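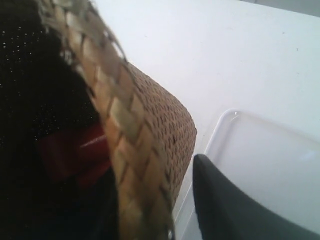 Re-stiffening straw: gelatin or shellac?

plaitworks
Posted 10th February
Need a sizing for wheat straw plait that survives humid storage. I have been using gelatin, 16 g per liter, brushed on at 80 F. It goes tacky by September every year.

Oei_blocks
Shellac. Thin cut in alcohol, two coats, inside face only. Gelatin takes up moisture from the air and always will.

tallgrass80
Disagree on shellac for plait. It cracks at the stitch line once the piece flexes. Fine on a rigid crown, bad on a brim.

Oei_blocks
Then your cut is too heavy. Mine flex without cracking.

tallgrass80
How old are they? Fresh shellac flexes. Ask again in five years.

m_weft
Has anyone tried Proltance? Water-based, sold by Wivness. Dries clear, but I saw slight yellowing on bleached straw. None on natural.

plaitworks
Natural is all I use, so yellowing is no problem. Does it need heat to set?

m_weft
No. Overnight on the block — longer if the plait is thick. Do a test strip first.

Oei_blocks
Still shellac for me. You can take it off again with alcohol. Try that with a polymer.

plaitworks
Fair point. I will run strips of both and post the results.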